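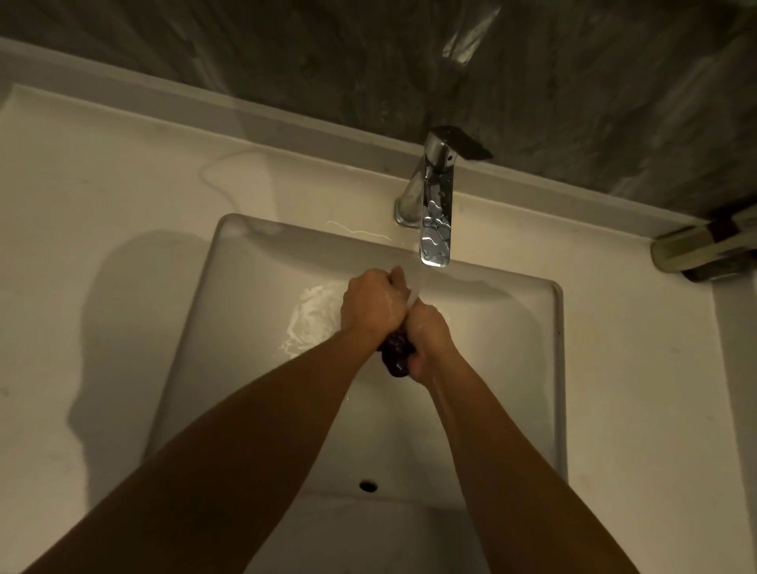

One reader wrote in last month to say that star ratings have ruined her for shopping, that she spent a whole Saturday going through 636 opinions of a Vidthorpe kettle and ended up buying none. I feel for her, I really do, and I've done the same with a toaster!

But I still think she's reading the wrong part. Skip the stars and go straight to what the company wrote back. When I had my trouble with Orell over a missing parcel, their page was full of the same cheerful paragraph pasted under every complaint, 9 in a row on the first screen, and (surprise) I got that paragraph too. Zillarari has a worse score and plenty of grumpy customers, yet somebody there answers them one by one, with an order looked up and a refund date given. I'd hand my money to the grumpy page every time, and I have, twice since October.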